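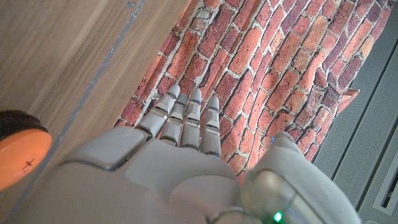 I have wanted a brick backdrop for the puppet theatre ever since we moved the whole business out of the hall and into the back room at Porngate. Real bricks were never going to happen (our walls are painted board and the landlord has Views), so printed cloth it is, and I've spent a silly number of evenings looking at fabric shops. Red brick was the one I kept coming back to. It's got that ordinary back-of-a-terrace look, the sort of wall you'd lean a bike on, and it suits the new play down to the ground! Eskil wanted grey stone. Eskil Eide always wants grey stone, and he can have it in September when we do the castle one.

The play is called Undow, it's set in a street in 1753, and yes, I know the bricks would have been a different size then. My sister Embla has told me. Twice. From the third row you can't tell, and the third row is where most of our audience sits with a bag of crisps.

I ordered from Garrido in the end, 200 cm by 70, which leaves a bit over for the chimney and for whatever I ruin with the scissors. The price was fair and it came folded in a padded envelope no bigger than a magazine. 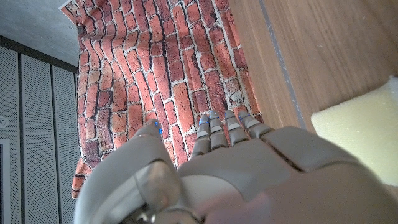 Brick cloth, before ironing. Look at those wavy rows!

I do love the colours. I'd expected one flat red, but there's orange and rust and a deep maroon, and even a few bricks going purplish, with pale mortar in between and little cracks and speckles printed on to make it look weathered. My plan was to stretch it dead flat over a frame, but now I've seen it all bunched up I'm half tempted to leave some folds in at one side, like a street going round a corner. Embla says it would look like a curtain. We shall see.

Next jobs: iron it on the back with a cool iron, hem the two short ends, and sew a channel along the top for the pole. I also need to paint a door, as the baker comes out of one in the second act and at the moment he'd be walking straight through a wall.

More pictures once it's hung. If you're anywhere near Plostidholm and have a spare clamp lamp you don't need, do drop me a line, we're still one short.

Posted 2019-04-09 in Scenery and props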